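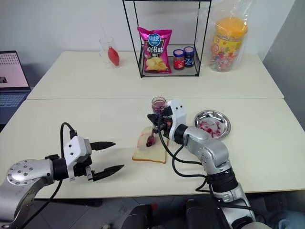
Why won't my strawberry jam set?

Muireann Ó Súilleabháin
Asked Tue 7 January

I had a bag of strawberries in the freezer left over from summer and a free afternoon, which is how most of my mistakes begin. The recipe came off a card in my late aunt's tin and reads, in full, "berries, same of sugar, lemon, boil till done." She was a woman of few words and very firm jam.

I boiled it. I believed it to be done. I now own five jars of strawberry syrup with ambitions. It tastes fine, but it runs off toast, down the wrist and into the sleeve. I used regular white sugar and the juice of half a lemon, no boxed pectin. The berries went into the pot still frozen. Can I fix what I have, or do I tell people it's a sauce and act offended when they ask?

3 replies

Colleen Cloutier

You can fix it. Strawberries are low in pectin to begin with, and frozen ones throw off a lot of water, so "till done" takes longer than you'd think. My guess is you stopped at a nice rolling boil and never got to the setting point, which is 220 F at sea level. Take off 2 degrees for every 1,000 feet you live above that. I'm up high enough that I burned two batches before I learned this.

Tip all the jars back into a wide pot. Wide matters more than expensive. Add the juice of the other half of that lemon (I know it's still in your fridge, looking sad) and bring it to a hard boil, stirring so the bottom doesn't catch. Put a saucer in the freezer before you start. When the thermometer gets close, take the pot off the heat, drop a little jam on the cold saucer, give it a minute in the freezer and push it with your finger. If it wrinkles, you're done. If it floods back in, boil three more minutes and try again.

Use clean hot jars and new lids, and process them the way you would a fresh batch. Then leave them alone. Jam can take a day or two to firm up, and tilting the jar every hour to check doesn't help it along - I have tested this thoroughly.

The amount to aim for is what stays put on bread.
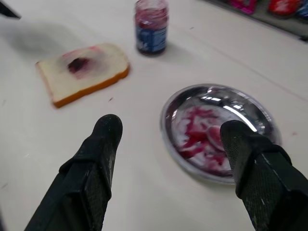

Red jam on white bread, with the jar and a well-used plate.

If you'd rather start over next time, weigh things. I use 500 grams of hulled berries to the same of sugar, and I let them sit together overnight in the fridge.

gorkell_22

just buy the pectin

Conneely

Disagree with the above on principle, but he's not wrong. If you do go the box route, don't double the batch. Everybody doubles the batch. It takes too long to come back to a boil and you end up right here again.

Also, I'd keep one jar as is. Over vanilla ice cream it's better than anything that set properly, and you can put your aunt's name on the label.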